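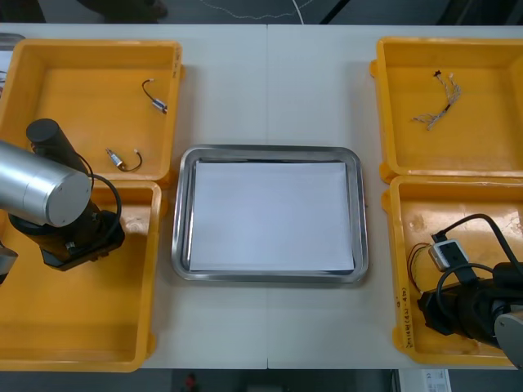
*Dernière modification : 01/09/2026*

Je remets ma liste au propre après le tour de juin à Prenstead, avec mes remarques en vrac (désolée pour la longueur, j'ai encore débordé !). Les cases cochées sont bonnes, les autres restent à faire, et je repasse avec Efe Ekwueme dès que les pièces sont là.

## Issues et circulation

- [x] Porte côté cour : s'ouvre d'une seule poussée, barre resserrée.
- [ ] Porte côté quai : elle frotte en bas. Panya Paisan a raboté un peu, mais il faut encore y mettre l'épaule, donc pour moi c'est non.
- [x] Couloir dégagé sur toute la longueur, 162 cm au plus étroit. Ouf, l'an dernier on y rangeait les vélos.
- [ ] Bloc de secours du palier : s'allume au test, puis faiblit. Batterie commandée chez Ruppert.
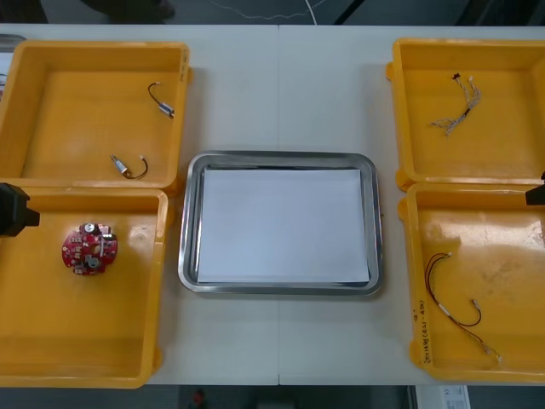 Les rallonges, c'est mon grand combat. J'en ai retiré deux dont la gaine était fendue près de la fiche, et j'aimerais bien qu'on arrête de les enrouler autour du coude, ça les vrille et après on s'étonne ! Pour le petit matériel, je préfère de loin un bac peu profond et ouvert, comme le jaune en haut à gauche avec ses deux petits moteurs : on voit les fils d'un coup d'œil, pas besoin de plonger la main. À généraliser dans la réserve, où tout finit au fond d'un carton.

- [ ] Étiquettes de contrôle sur les rallonges neuves.
- [x] Tableau électrique fermé, disjoncteur différentiel testé au bouton. 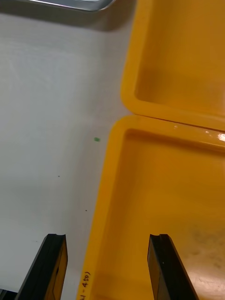 ## Incendie

- [x] Extincteur 3407 (entrée) : goupille et plomb en place, aiguille dans le vert.
- [ ] Extincteur de la réserve : caché derrière l'escabeau Edberg. Je l'ai sorti, il y était revenu le lendemain. Grrr.
- [x] Détecteurs de fumée : tous audibles depuis la cour, Jolanta Szewczyk m'a fait signe par la fenêtre.
- [ ] Plan d'évacuation : il montre toujours l'ancienne cloison. Iwona Bednarek a le fichier, je la relance.

## Hauteur et éclairage

- [x] Escabeau : patins corrects, aucune marche tordue.
- [ ] Étagère du fond : la plaque dit 100 kg par niveau et je trouve celui du haut bien chargé. À descendre avant l'hiver.
- [ ] Éclairage de la réserve : j'ai mesuré environ 300 lux sous la lampe, nettement moins vers le mur. Il manque un tube.
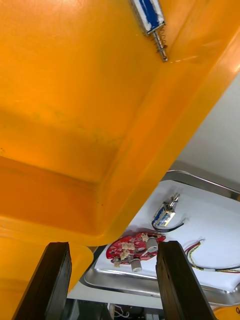 *Bac orange et petit solénoïde.*

Pour la trousse de secours, les compresses sont à remplacer et le reste est à jour. La clé de l'armoire est maintenant au crochet, derrière la porte du bureau.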